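Search this journal
Enter keyword, author or DOI
Shares 83 | Comments 3

4. Clearing the table: small bins and what goes into them

4.1 Why we looked at tabletops

Most of the literature on household sorting starts at the kitchen door, with the big bins, the under-sink pails and the curbside carts. We wanted to start earlier. Long before a can or a wrapper gets anywhere near a cart, somebody has to pick it up off a table, and we found that this first short move decides a surprising amount of what happens later. It is also a lovely thing to study! People do it many times a day, hardly anyone has strong opinions about it, and yet when you ask them to slow down and talk it through, they turn out to have rules, favorite spots and firm ideas about what belongs together.

The diaries described in Section 3 gave us 1,969 separate clearing events from 102 households. An event began when the first item was picked up and ended when the person wrote that the table was "done," a word we left to them to define. For some, done meant a bare surface. For others it meant that everything had been gathered into one place, even if that place was still on the table. Symonenko's earlier interviews with renters pointed to the same split, and we are happy to see it hold up in a larger group.

4.2 The open bin as a halfway stop

Of all the containers people used, the small open-top bin was the one that got us most excited. It has no lid, no pedal and no liner in most cases. It sits within arm's reach and it asks almost nothing of the person using it. Diary keepers in the Kundgate buildings, where kitchens are narrow and the main bins are down a flight of stairs, used these little bins as a halfway stop. Things went in during the evening and were sorted in the morning, on the way out.

We call this a holding bin, to set it apart from a bin meant for one kind of waste. The difference matters for how we score the contents. A drink can next to a paper napkin in a recycling bin is a sorting error. The same two items in a holding bin are simply waiting, and scoring them as an error would punish a habit that often ends in a clean sort. In our first round of coding we got this wrong and had to go back through the whole Fullska set. Lilla Győri spotted the problem after noticing that one household with very careful diary notes had come out near the bottom of our list.

Size plays a part as well. A bin that is only a little wider than a can fills up fast, and people told us that this was the point. "If it's full I have to deal with it," one diary keeper wrote. "The big one I can ignore for a week." Larger holding bins were emptied less often and their contents were described in vaguer terms ("bits," "the usual," "stuff from the couch"). We do not have weights for these, which is a pity, and we would love to see someone collect them.

4.3 Order of items

The second thing we asked was what goes in first. We had expected people to begin with whatever was closest. Many did, but a good share began with the largest or stiffest item and fitted the light things in afterward. Cans, cartons and tubs went first. Wrappers, napkins and straws followed, tucked in at the sides. Several people explained that a light wrapper dropped into an empty bin tends to spring open or drift back out, while the same wrapper slipped down beside a can stays put.

This is a modest finding, but we think it is a real one – and it has a cost. Once a thin wrapper is wedged between a can and the wall of the bin, it is easily missed when the bin is tipped out. It may then travel with the can. Sorting staff who spoke with us at the Dasari depot knew this problem well and had their own names for it, most of them not fit for a journal.

To look at order more closely we ran short table sessions alongside the diaries. Each used a plain table, one small bin and a few everyday items.

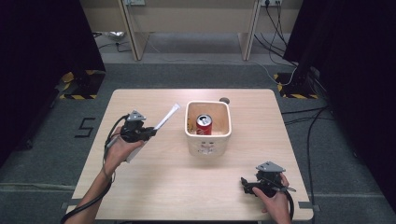 Figure 1. A red beverage can standing in a small cream-colored bin, with a slim wrapped item held nearby.

We coded each session twice, once for the order in which items were handled and once for where they ended up. The two coders worked apart and compared notes afterward. Where they disagreed, it was nearly always over long, thin items, which can be said to be "in" a bin while most of their length is sticking out of it. We settled on a simple rule: an item counts as in if it stays there when the person lets go and moves away. Maksym Pavliuk tried a stricter version based on the rim, and it gave much the same picture with a great deal more arguing.

Long, thin items deserve a study of their own. Wrapped straws, stirrers and chopsticks came up again and again in the diaries as the thing left over at the end, either because they would not lie flat or because people could not decide whether the wrapper and the contents counted as one item or two. Eight households reported that they kept unopened ones in a drawer. We coded these as kept, and left them out of the counts for waste.

4.4 Limits

Our diary keepers signed up knowing the topic, and they may well tidy more carefully than their neighbors. The table sessions were calmer than a real kitchen at dinner time, with no pets, no phone ringing and nobody asking where the scissors are. We also relied on people's own words for what a bin was for, and those words shifted. One family's "can bin" became the "everything bin" by the second week of May, and their notes about it are a joy to read. We kept both labels in the data and marked the change.

Even so, we come away from this part of the work convinced that the tabletop is worth far more attention than it has had. The moves are small, the objects are cheap and familiar, and people are generous in talking about them. Section 5 follows the same households' items from the holding bin to the main bins.

Comments (3)

tidewrack
Really enjoyed 4.2. We have a holding bin at home and I never had a word for it. Did you look at whether people rinse cans before or after they go in the small bin? At ours it's after, and the small bin gets sticky.

M. Pavliuk (author)
Thank you! We asked about rinsing in the exit form only, so we can't tie it to single events. Most people who answered said after. Sticky bins were mentioned a lot, I'm afraid.

oatsandends
The rule for "in" is going straight into my own coding sheet. I've lost whole afternoons to chopsticks. Would you be willing to share the diary template?

Load more comments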